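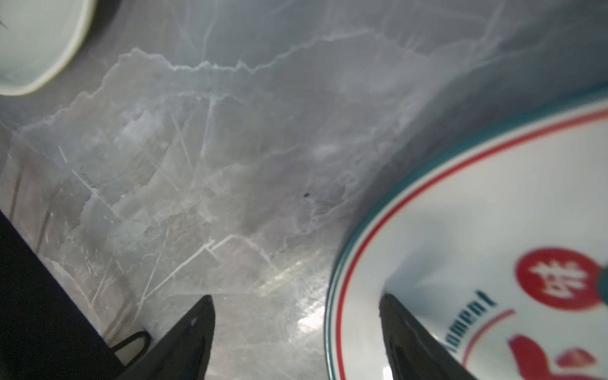

Bramthorpe are into the regional cup semifinals for the first time in nine seasons, and what a way to get there! Saturday's 2-1 win at Fillau had pretty much everything you could ask of a cup tie in January: a soft pitch, a wild crosswind, two goals in four minutes and a finish that had the whole away end up on its feet.

The first half was hard going, to be fair. Fillau pressed high from kickoff and kept winning the ball back near our box, and when their goal came (a near-post header from a short corner) it had been on the way for a while. We had trouble playing out from the back all half, and the long ball wasn't much better with the wind blowing everything toward the stand.

Then came the change of shape at the break. We switched to three at the back, the wingbacks pushed right up, and Fillau's wide players suddenly had to spend their afternoon defending. The equalizer was a lovely team goal – a switch of play from left to right, a first-time cross, and a side-foot volley that went in off the post. Four minutes later we were ahead, this time from a free kick 20 yards out that dipped over the wall and left the goalkeeper standing.

After that it was all about hanging on. Fillau threw on a third striker and hit the bar with five minutes of normal time left, and our back line headed away one cross after another. The winner was so nearly followed by a third on the break, too, but the shot rolled just wide. When the whistle finally went in the 103rd minute (there had been two long stoppages for injuries, both players thankfully walked off) the noise from our corner was something else. There were 150 of us in there and it sounded like a lot more.

So, on to the last four. The draw has given us Jornis away, with the tie set for February. They've only lost once at home this season and they like to sit deep and counter, so don't be surprised if we see the back three again from the start. Nowicki host the other semifinal, and they'll fancy their chances of making the final on their own ground.

Before all that there's the league to think about. We're at home this weekend with a place in the top half up for grabs, and after a second half like that one it would be great to see the stand full. Seats for the bus to Jornis go on sale at the clubhouse window before kickoff. Bring a scarf, it's going to be cold!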